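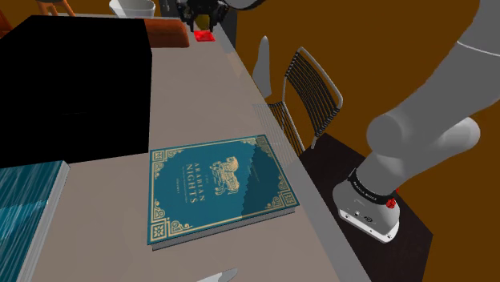
Drolgate Readers > Old books > Gilt-cover classics, worth it?

pluludden_pete
Seller in Lullotgate wants 658 for a set of four "heirloom" classics. Says they'll hold their value. Anyone believe that?

Dauda
No. They print these by the thousand. Fancy gold on the front doesn't make a book scarce.

marginalia2821
Bit harsh. I've had my Nights for years and the binding is still tight. I bought it to read, mind.

Dauda
Fine, but which translation? Half of these sets don't even say — they use whatever is out of copyright and cheap.

zdenka_v
Mine names the translator on page 2, so that's not true of all of them. Still wouldn't pay 658.
Zdenka Vukadinović

pluludden_pete
He won't tell me the translator. Says it's "the original".

Dauda
The original is in Arabic. Walk away.

marginalia2821
Or offer him half in March, when he still hasn't sold them.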